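Ticket 2063
Product: Worham block kit, red base set and green base set
Category: Fit / assembly
Status: Closed
Opened: Saturday, 9:10 a.m.

Problem as reported

The kit was printed from the Worham files using the Rusel profile. Blocks push into the red base but several stop short. The yellow bar will not go all the way down between the uprights when the blue and purple blocks are in place. It goes down without trouble if the blocks are left out. The black plates for the green base are also tight. The customer has reprinted the yellow bar once with no change and asks whether the files are wrong.

Printer is an Effiong desktop model, standard nozzle. Nozzle temperature 225. Layer height and everything else left at the profile defaults. All parts came off one bed over two evenings, except the red base, which was printed alone.

Entry 1 — first reply

Asked for the version number of the files and which instruction sheet was used. There are two sheets in circulation. The older one lists the blocks by letter and the newer one by color, and the letters do not run in the same order as the colors. If the older sheet was used with the newer files, the purple and blue blocks can end up swapped. They look close in size but the feet are different.

Entry 2 — customer reply

Newer files, newer sheet. Blue at the back, purple in front by the slot, as drawn. Black plates set aside for now.

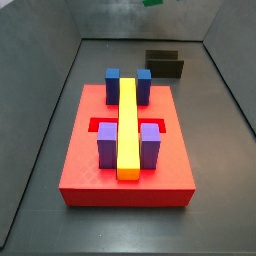

Red base with the blue and purple blocks on it and the yellow bar along the center line.

Customer says the front end of the bar is down near the base and the bar binds somewhere toward the back. No cracking sound. The blocks have been in and out many times and the purple ones are now easier than the blue ones.

Entry 3 — checks on the red set

The layout matches the sheet. Purple blocks go in the front row and blue in the back row, with the bar running front to back between the pairs. Swapped blocks ruled out.

Sent the following list:

1. Take everything off the base. Run a fingernail around the inside of each socket and look for a raised lip at the bottom. The first layer spreads a little on most printers and leaves one.
2. Turn each block over and check the foot for the same lip.
3. Place the yellow bar alone. If it sits flat, the bar is fine.
4. Add the two purple blocks only, then try the bar again.
5. Remove the purple blocks, add the two blue blocks only, then try the bar.
6. Write down which step binds.

Entry 4 — results

Step 3 fine. Step 4 fine. Step 5 binds. The left blue block has a lip along one side of the foot that can be felt but is hard to see. It makes the block lean in toward the bar. The right blue block has a smaller one. The sockets in the red base are clean.

Advised a craft knife held flat, then a few strokes on fine sandpaper laid on a table. Do the foot only. Sanding the tall sides will make the blocks loose and there is no fix for that short of printing them again.

Customer confirmed the next morning that the bar now goes down with all four blocks in place. Left blue block needed a second pass.

Entry 5 — green set

The black plates were next. Per the sheet, the tall green block goes upright on the flat green piece first, and the board goes against its side. The customer had been putting the board in first and trying to bring the block in after it, and the board then takes up the clearance the block needs.

Asked for the green set to be put together again in the listed order, with no glue, and to stop if anything needed more than finger pressure. The flat green piece should still show on either side of the board. If it doesn't, the board is turned the wrong way.

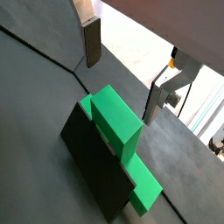
Cause

Two separate things. On the red set, a first-layer lip on the feet of the blue blocks, left one worst. On the green set, assembly order. The files are correct and the yellow bar did not need reprinting.

Resolution

Blue feet trimmed, green set reassembled block first. Customer reports both sets fit and come apart by hand. Suggested turning on first-layer compensation in the Rusel profile before printing any more parts. It is off by default.

Follow-up

Request passed to Darthorpe, who keep the instruction sheets, to make two changes:

— Move the line about block before board to the top of the green page. It is in the small print under the parts list now.
— Add a note about checking the feet before first assembly.

Older lettered sheet still turns up in searches. Asked for it to be taken down or marked as replaced. No answer yet on that one.

Ticket closed. Reopen under the same number if the blue blocks bind again.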